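**Ticket 133: LED name badge resets when all lights go on**

Status: solved, waiting for second check
Board: Tustetti badge, rev 3
Opened by: Marjan Shirazi

**Problem**

The badge starts normally and the first pattern is fine. When I press the button for the "all on" pattern, the board restarts and returns to the first pattern. It happens every time with the coin cell, never with the USB adapter.

**What I tried**

1. New coin cell from another packet. Same result.
2. Flashed the Gimholm firmware again. Same result.
3. Soldered the button again, because one leg looked dull. Same result, but the click feels better now.
4. Lowered the LED brightness from 133 to 70. The restart comes later, but it still comes.
5. Lowered it to 32. No restart, but the badge is too weak to read in a bright room.

**Cause**

The coin cell cannot give enough current for all LEDs in the same moment. The voltage drops and the chip resets itself.

**Fix**

I changed the code so the LEDs light in 3 groups, one after another, very fast. The eye does not see it. Brightness is back at 70 and the badge is stable – I pressed the button through all patterns many times.

I did not test with the Itura battery holder. Alasdair Morrison has one, so please, Alasdair, try it before we close the ticket. 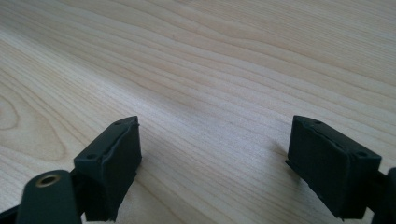
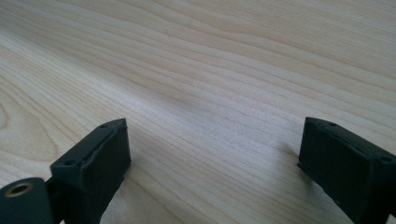
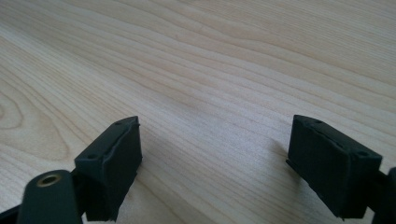

Light wood, with the grain running across it.

*Posted by Marjan Shirazi | August 9, 2020 | Bahrami badge workshop*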